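Visit report, Szalai group, Fakasgate site
11 April 2022

Purpose of the visit: to see how the group collects manipulation data without a robot, and whether the method would suit the Wisetham bench work.

## Collection method

The group records demonstrations with a hand-held gripper. An operator holds the tool, closes the fingers on an object, moves it and lets go. A wide-angle camera on the tool records the whole motion, and the position of the tool is recovered afterward from the video. The policy, called Ziltum internally, is trained on those recordings alone. No arm is involved until evaluation.

The current task set is pick and place on a cluttered table. Collection takes place in the open atrium of the building, at a table with a bright green tote bag, cables, a mug, a bottle and sheets of stickers on it. The fingers have ribbed magenta inserts with dark gray strips on the gripping side.
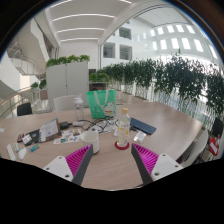

Why collect in an atrium when a lab bench is available?

The earlier set was recorded at one bench with a plain wall behind it, and the policy trained on it lost accuracy as soon as the background changed. Daylight, plants and furniture at different distances give the training data more variety, and they also give the tracking software more fixed points to work with.

The full set holds 600 demonstrations, recorded by 2 operators. Each object is approached from 6 starting positions. Recordings in which tracking fails are discarded whole; the group does not try to repair them.

## Grasping clear objects

Most of our discussion concerned transparent bottles. A depth sensor returns little that is usable from clear plastic, so the group works from color video only. The policy has to find the bottle from its cap, its label and the reflections on its shoulders. 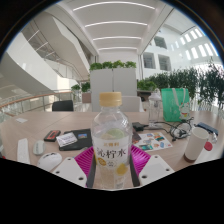 The grasp height matters more than we expected. Demonstrations with the fingers level with the label transferred well to the arm. Those taken near the neck did not, and the group now asks operators to stay low. Finger opening is logged with each video frame, and the policy predicts it together with the tool motion.

## Open points

- Lighting changes over the day are not labeled in the data.
- Contact force is not measured. The soft fingers absorb some error, but there is no record of how much.
- The arm evaluation covers 6 objects, too few to separate the effect of shape from that of transparency.

The group plans a second evaluation in July with the same policy and a new table. We asked for the calibration procedure and the list of discarded recordings. Both will be sent to Wisetham.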